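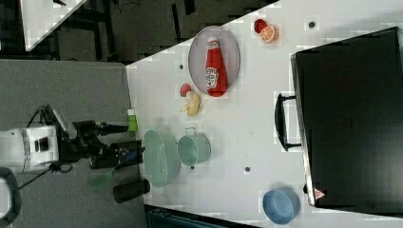

The table on Friday, with the ketchup on the plate.

Enda Scanlon had been told to pick a gripper by five o'clock. At ten past two he had two pairs of fingers, one bottle of ketchup, and a log that stood at 1217 tries.

The Siltico fingers had come first and cost more. The Ultovero fingers had come in a padded envelope with no instructions. Mfaume, the company that would be paying for the arms, wanted one name on one sheet of paper, and his manager wanted it before she left to pick up her son.

He laid the bottle across the plate and pressed the key. The arm went out over the fruit, slowed, and came down. He had stopped watching the arm itself weeks ago. He watched the wrist view on the left monitor, where the label grew until he could pick out the little tomato near the bottom of it.

"Close," he said, though the Traltar controller didn't take spoken commands. It closed when it was ready.

The bottle went up an inch and came down again beside the plate. He typed an S for slip and put it back.

His father used to fix washing machines, and had a way of waiting in front of one with his hand flat on the lid. Enda caught himself doing it now, his palm on the corner of the desk, feeling for something through the wood. There was only the fan in the computer. He pressed the key again.

By three he had decided that he hated the bottle. It was wide at one end and narrow at the other, and it rolled. The banana had never given him this much trouble. 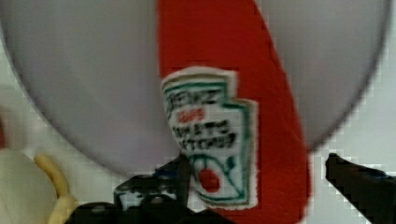

The Second Pair

Changing the fingers took four screws. He dropped one, found it under his shoe, and had the Ultovero pair on before his coffee was cold.

They slipped on the first try and held on the second. They held on the third as well. He moved the bottle a little to see if they were lucky, and they slipped, and he moved it back and felt that he had cheated.

His manager came in at four with her coat over her arm.

"Which one?" she said.

"I don't know yet."

"What would let you know?"

"2000 tries on each."

She looked at the clock and then at the arm, which had started down again. They both watched it reach the wide end of the bottle. 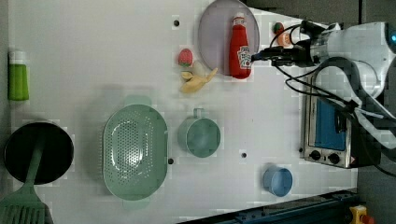

The gripper on the lower end of the bottle.

"That looks fine to me," she said.

"It does look fine."

"So write that one down."

He waited for the lift. The bottle rose, tilted, and stayed up. She was already putting her coat on. He typed an H for hold and took the sheet out of the drawer, and he wrote Ultovero on it, and under that, in smaller letters, he wrote that he would like another week.

She read both lines, folded the sheet, and put it in her bag.

"Lock up when you go," she said.

He set the bottle back on the plate and pressed the key.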